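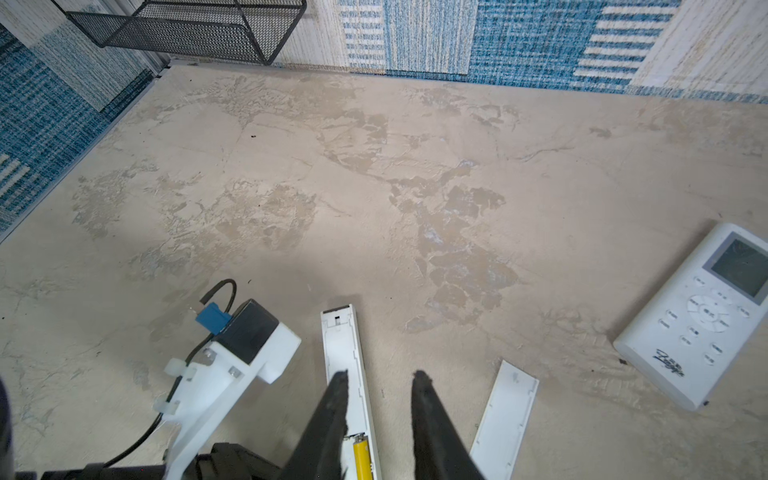

*Page last changed: August 27, 2022 (F. McGrath)*

## 12. Changing the batteries in a Nokard remote

Every guest room at Trimalside has a white Nokard remote for the heat and air. There are 108 of them, they all take AA batteries, and they all go flat in January. The printed Nokard manual covers battery replacement in a single sentence that begins "Simply." What follows is the longer version.

You will need:

- the remote that has stopped working
- a remote that does work, for comparison
- fresh AA batteries, all from the same pack
- a screwdriver with a long shaft
- a dry cloth
- the old battery box, for the dead ones

**Note:** Before opening anything, point the remote at the unit and press the center button in the circular pad. Then do it again from closer. A surprising share of dead remotes were being aimed at the curtains.

### 12.1 Get the space ready

1. Clear the floor area completely. The surface is mottled beige, and it hides small dark things with real talent. Sweep before you begin.
2. Take everything off the black mesh shelves and out of the long white basket. Parts from the last job have a way of joining the next one.
3. Leave the striped panels alone. They are fixed in place and they are staying. Ruairí Ó Dálaigh chose the pattern and considers the matter closed.
4. Wipe your hands. White plastic remembers everything.
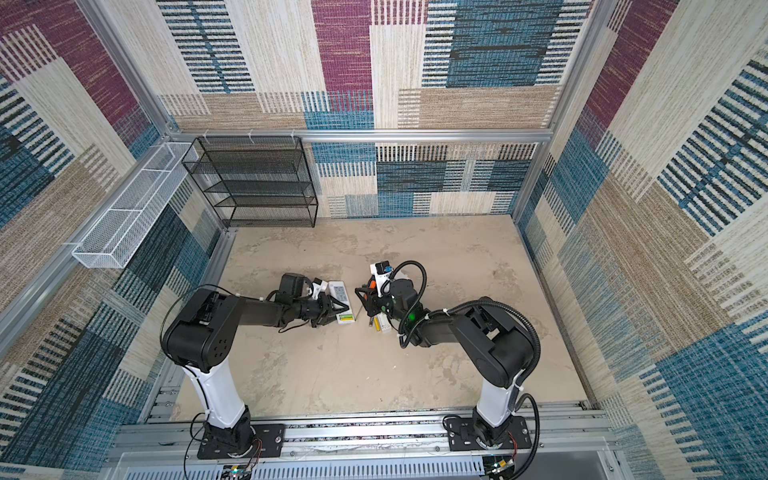 ### 12.2 Open the casing

1. Turn the remote face down, with the screen end pointing away from you.
2. Find the cover at the back. Press down with your thumb and slide it toward you. It should travel a short way and then lift.
3. If it doesn't move, press less. Most people push so hard that they pin the cover to the very thing they are trying to remove it from.
4. If it still doesn't move, set the tip of the screwdriver into the notch and lean on it gently. Lean is the word. If you hear a crack, you were prying, and you should go to 12.5.
5. Lay the cover down next to the casing where you can see it. Do not put it in your pocket. We have recovered covers from the laundry and they come back a different shape.

**Caution:** Never use the screwdriver on the batteries themselves. If one is stuck, tap the casing against your palm until it gives up.

### 12.3 Swap the batteries

1. Lift out the old batteries, flat end first, and put them straight in the old battery box. A dead battery looks exactly like a live one, and once the two are side by side you are gambling.
2. Look at the springs. White crust means a battery has leaked. Stop, put on gloves, and see 12.5.
3. Wipe the compartment with the dry cloth.
4. Fit the new batteries. The flat end goes against the spring. There is a diagram molded into the plastic, white on white, best read by people who already know what it says.
5. Press each one down until it sits level. One that rides high will hold the cover open, and somebody will then "fix" the cover with tape.

**Note:** Do not mix brands, ages, or colors. Colors make no difference electrically, but mixed colors tell the next person that somebody raided the drawer.

Keep the other items for the job on the floor where you can reach them, and give the long box some room of its own. It rolls over onto its label if it gets bumped, and then you have to pick it up to find out which one it is.

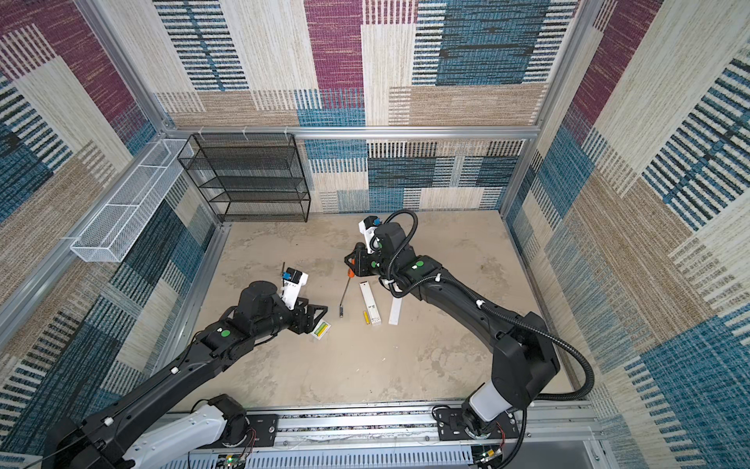 *Fig. 12-C. Orange-handled screwdriver, with the small green and yellow label box and the long white box.*

### 12.4 Close up and test

1. Hold the cover just below its closed position, lower the tabs into the slots, and slide it home. It clicks. If it doesn't click, it isn't on, whatever it looks like.
2. Turn the remote over. The screen should show a temperature within a few seconds.
3. If the screen stays blank, open it again and check the direction of the batteries. Fionnuala McGrath has been doing this job for six years and still puts one in backward now and then. She asked for that to be included.
4. Press the center button, then the up side of the pad. The number should climb by one for each press. Stop before 82. The unit will take the request seriously.
5. Set the clock by holding the lowest button on the left. If it blinks, you have it. If the screen switches to Celsius, you have the one beside it.
6. Put the working remote back where you found it. It is on loan from somebody's room.

**Caution:** A remote that has had no batteries for more than a few minutes forgets its pairing. It will light up, respond to every button, and control nothing. To pair it again, enter code 522 while standing under the unit, and wait for the beep. Two beeps means you have paired with the room next door.

### 12.5 When it goes wrong

- **Cover cracked.** Spare covers come from Noonan, in packs. Do not glue the old one. Glued covers open only once more.
- **Battery leaked.** Bag the whole remote, label it with the room, and hand it to Ruairí. Don't rinse it.
- **Screen works, buttons don't.** Something sticky is under the pad. Do not ask the guest what it was. Swap the remote and send this one to Prenis for cleaning.
- **Buttons work, screen doesn't.** Usable in theory. Swap it anyway.
- **Two covers, one remote.** Start over and look under the shelves.

### 12.6 Put things away

1. Small boxes and blocks get picked up before the tools do. They are the first thing to be stepped on.
2. Batteries still in their pack go on the top shelf. Opened packs go one shelf down, so that they get used first.
3. Covers and other thin pieces go in the white basket, one kind to a section. Please don't start a section for miscellaneous. We had one and it ate the others.
4. The screwdriver goes back last, so that you have it in your hand when you notice the thing you forgot to tighten.
5. Write the room number and your initials on the battery sheet. "Done" is not a room number.

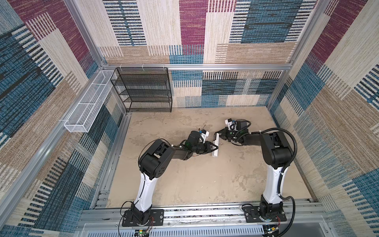

*Fig. 12-D. Black mesh shelves against the back wall, white basket high on the left.*

For remotes with a missing pad or a chewed corner, continue to section 13, Replacement Requests.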